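When I moved here I did not read anything in English for pleasure. I read contracts, letters from the bank and the backs of packets. So it is still strange for me to write that I am now one of the people behind a small poetry magazine, and that the fifth issue went to the printer last night.

Maybe I should explain how it started. In April I went to an evening of readings above a pub, only because it was raining and the door was open. Ailbhe Hennessy read a long poem about her grandmother's accounts book. I understood perhaps half of the words, but I understood the poem, and I had never had this experience before. After the reading I told her so, in bad grammar. She gave me a copy of Flerkmont, folded from two sheets and stapled a bit crooked, and she said they needed somebody who could do layout. I can do layout. In my old job I set price lists for eleven years. 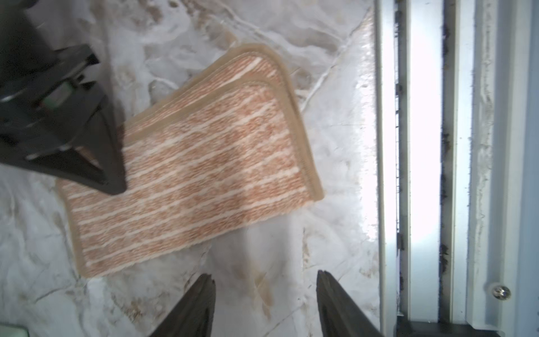
Peach and cream bath mat on a marble floor.

The new issue has the theme "Borrowed". We chose it in the summer after a long discussion in which Malachy Geraghty wanted "Salt" and his brother Jarlath wanted no theme at all. Jarlath's argument is that a theme makes people write the poem they think you want. I agree with him a little. We received many poems about library books, and also many about husbands. But the theme also brought us things we would not have seen otherwise, for example a very short piece by Aisling Keane where every line is taken from a note left for a neighbour. It has no title. I asked her if I should put the first line in the contents page and she answered, "Put a gap there." So in the contents there is a gap, and then the page number. The printer rang me to ask if it was a mistake.

We got 88 poems this time. We read all of them without the names, which Malachy's wife removes for us before she sends the file. I read slowly. For a poem in English I need three readings: one for the words, one for the sense and one aloud in the kitchen. The others finish their list in a weekend and I am always the last, but they wait for me, and I think my list is often different from theirs for a good reason. I like poems which use plain words. When a poet writes "shimmering" I get tired.

The hardest part is to say no. Finbarr Lenihan writes our letters to the poets we do not take, and he writes each one by hand first and then types it. I tried to help him with a few. My first letter was, he told me kindly, a little like a parking fine. In my language you can be short and it is still polite. In English it seems that you must walk around the house twice before you knock. I am learning this — slowly, and with many examples from Finbarr, who can say no in such a warm way that one man wrote back to thank him and sent six more poems.

About the layout. I set this issue in a typeface called Ullska, which is narrow and has a beautiful lower-case g. It is not perfect for poetry. The italic is weak, and the long dash is too close to the letters, so I had to add a thin space by hand each time. There is a poem by Jarlath with nothing but long dashes in the third part, and it took me a whole evening. He then cut the third part. I was not angry, because the poem is better now, but I want it to be written somewhere that I did this work.

Long lines are the other trouble. Our page is small, and when a line does not fit you must turn it, and every poet has an opinion about how to turn a line. Ailbhe wants the rest of the line pushed far to the right. Aisling wants a small indent. For this issue I used the small indent everywhere and I did not ask anybody.
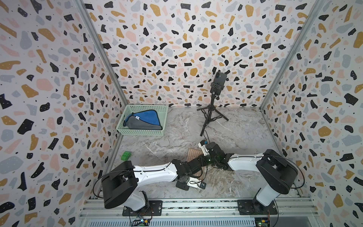
Mint basket and blue cloth, terrazzo pattern behind.

We print 400 copies. It is more than last time and I am a bit nervous, for I know how many of the last issue are still under Malachy's stairs. The paper is from Damar, the cream one, a little heavier than before, and it folds well if you fold it with the grain. If you fold it against the grain it cracks, and I know this from the test copies.

There will be a reading when the issue comes out, in the back room of Omoregie, the café beside the bridge. Aisling will read and also Jarlath, without the third part. They have asked me to read something too. I have one poem in my own language, eighteen lines, which I wrote when I was a student, and Ailbhe is helping me to bring it into English. We have been stuck on the same verb for two weeks. In the original it means both to lend and to tell a small lie, and Ailbhe has offered me four English words so far. I liked the second one, but then I read it aloud in the kitchen and it fell down.

If you want a copy, write to me under this post and I will put one aside. It costs 5 euro and the postage is on us inside the country. The next theme is already decided, and Malachy has got his salt.

Posted 16/10/2025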